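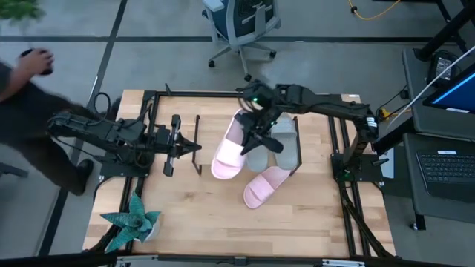

20th December, edit bench, Dolero channel

Okay, writing this down while I still remember what we did, because the March special is going to have all the same problems and I'd like a head start on them this time.

Main job today was the Eshun fight-week video. Nana Alhassan sent over the phone audio from the weigh-in last night and it's rough! The crowd is all over it and Eshun mumbles into his collar for half of the interview. I ran the gentle noise cleanup first (the heavy one makes everybody sound like they're calling from a submarine), then pulled his voice up by hand, line by line. It's watchable now. Subtitles on the whole thing anyway, please, and not the auto ones, which had him promising to "knit out" his opponent.

Length: first cut was 9 minutes and dragged like crazy. Took out the hotel breakfast, the second car ride, and most of Kwadwo Ofori's prank with the boxing gloves (sorry Kwadwo, I did laugh). If the prank has legs it can go up as a short. Saved as clip 1727 on the shared drive so it doesn't get lost again.

Thumbnails. Made 4 and hated all of them by lunch. Amerley Annan came by and said the one with Eshun looking off to the side feels like a movie poster and the others feel like a coupon, so we're going with that one. She wants the yellow text gone. I tried it without and she's right, it's a lot calmer. Still not sure about the font. Will look again in the morning with fresh eyes.

Net worth segment: Mansa Kyei wants a bit where we guess what Eshun has made from videos versus the ring. I'm nervous about it. All we have is fan sites copying each other, and his manager, Noreen Moriarty, has already told us she won't give purse numbers. My suggestion is that we ask him on camera what he spent his first check on and leave it there. Mansa is thinking about it.

Small stuff:
Export at the higher bitrate, the arena lights went blocky in the test upload.
Music in the walkout bit isn't cleared. Swapped in the Hadura track, need to add the credit.
Flurnbridge gym wants to see their part before it goes up. Sent them a private link, no reply yet.
Left channel on the desk headphones is crackling again.

Still to do: end card, chapter marks, and a new opening line, since I've used "what's up fight fans" in the last 5 videos and the comments have noticed. Nana has the password for the upload account if I'm not in.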